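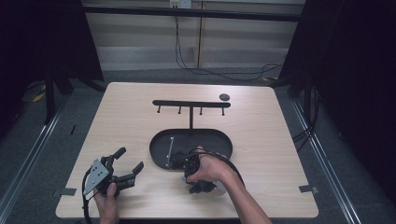
December, bench 2, started 9:40

Second batch of the Rilar clay body, fired overnight. Shrinkage test again, same bars as before with the 100 mm line scribed on the face.

Kiln went to 1,028 on the controller and held for 30 minutes. I had asked for 1,000. The offset must still be set from the Misedo job. Reset it to zero before unloading, please check it before the next firing.

Bars from the top shelf are a shade darker than the bottom ones. One bar warped and I left it out. No cracks. Glaze test tiles on the middle shelf crawled at the corners, same as last time, so thicker slip did nothing for it.

Weighed out 700 g of the dry mix for batch three. Edvin Nordin wants less grog in it and I agree, the edges tear when trimmed. Water from the filter tap this time.

The Anddale sample bags are under the sink. Labels are coming off, rewrite them in marker.

To do:
absorption test on the good bars, boil and leave to soak
order cones
ask Edvin if the Alemayehu tiles can go in with batch three or need their own firing

Stopped 4:15. Kiln is empty, lid propped.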